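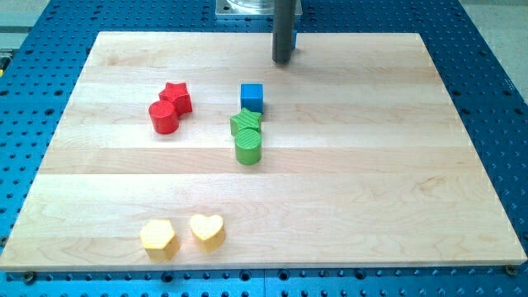

Main page | Contents | Recent changes | Related articles

Clustivari is a file-encrypting worm that spreads between Windows servers over shared network folders. It was first reported in September, when the logistics firm Paiva lost access to 57 servers at two of its sites. The name comes from a text string left in the main program file.

Operation

The worm arrives as an email attachment or through a remote login with a weak password. Once running, it copies itself to every writable share it can reach and then waits 24 hours before encrypting anything. Files larger than 400 megabytes are encrypted only in part – the first and last blocks are overwritten and the middle is left intact. Each infected machine contacts a control server every 20 minutes.

Variants

A later version, Belix, uses the same spreading code but drops the waiting period. It also deletes local backup copies before encryption starts.

Analysis and removal

Bastian Hamann published the first full analysis and showed that early builds reused a single key. His recovery tool, Clurkeo, restores files locked by those builds. It does not work on files locked by Belix, which creates a new key for each machine.

Last updated: 1/14/24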